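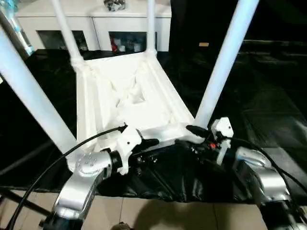 3.2 Cell setup and upkeep

The Dovwood cell uses two arms mounted side by side, each with a white plastic gripper. Figure 2 shows both grippers at the seat base of an upturned stool frame, with black plastic sheeting under the work. The sheet is not taped down, and we replace it when it tears.

Fingers were checked every 31 runs and swapped as a pair. Most stoppages came from the gripper cables — a bend too close to the wrist was the usual fault — so we added slack and tied each cable again farther down the arm. After this change, each arm was sent to its home pose and the gripper zero was set again with the fingers closed. A full reset took one person 10 minutes.

Figure 2. Grippers at the rim and corner of the seat base, legs pointing up. A black cable runs across the left wrist.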